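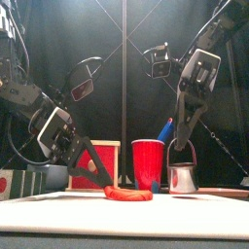 Should I put my first novel in a multi-author ebook bundle, or wait until the series is done?

Posted by inkandoatmeal

Hi all, longtime lurker here. I write historical mysteries set in a made-up mill town called Skustdale, and book one has been out since August. Sales are slow (I mean slow, I sold 11 copies last month and I'm pretty sure two of those were my aunt). A writer I know from a newsletter swap asked if I want to be in a crime bundle she's putting together on Brastico. It would be 16 books, all first in series, and it runs for three weeks.

My problem is that book two isn't finished. I have 66 pages I like and a big pile of notes I don't. If a bunch of new readers finish book one and there's nothing to buy next, have I wasted them? Also, I'd have to pull the book out of the exclusive program it's in now, and that's where most of my tiny income comes from. Has anyone done a bundle this early? Did it help at all?

millpond_writer

I did this with my first one and I'd do it again, but go in with your eyes open. The money was nice for a beginner, enough to pay for my next cover and a little bit of the copyedit. The part that mattered more was the mailing list. I put a sign-up link on the very last page, right after the final line of the story and before the thank-yous, and offered a short story about my detective's first case. I got 70 new subscribers in three weeks, and plenty of them are still opening my emails two books later!

So if I were you I'd stop worrying about book two and write that short story. Five or six thousand words, same town, same people. It gives readers something to do while they wait, and you get to play in Skustdale without the pressure of a whole plot (I found it fixed my stuck middle too, but that could just be me).

One more thing, check the date your exclusive term ends before you say yes. Mine renewed itself while I wasn't paying attention and I had to write a very embarrassing email to the bundle organizer. Turn off the auto-renew first, then wait for the term to run out, then upload anywhere else. Don't do it in a different order, even by a day.

Ask her how the split works, too. Some bundles divide the money evenly and some let buyers steer a share to charity. Get it in writing, even if you're friends. I'd also want to know who answers reader emails when a download won't open, and whether every author is expected to send a newsletter about it on launch day.

corvid_at_the_desk

bundles are a waste imo. people buy them cheap and never read them. I have like four I haven't opened

teacup_noir

I'm somewhere in the middle. I was in one on Dasta and it did pretty much nothing for me, but my book was a cozy and everything else in there was serial killers, so I was never going to win those readers over. Look at the other books before you decide! Read the samples. If you'd happily shelve yours next to most of them, that's a good sign.

For formatting, I used the Zinchenko template to redo my back matter and it took me one evening. Make a separate file for the bundle so you can change the links later without messing up your regular edition. And put a line in the back about book two even if you don't have a date. "Coming soon" is fine. I kept mine up for an awfully long time and only got one grumpy email over it.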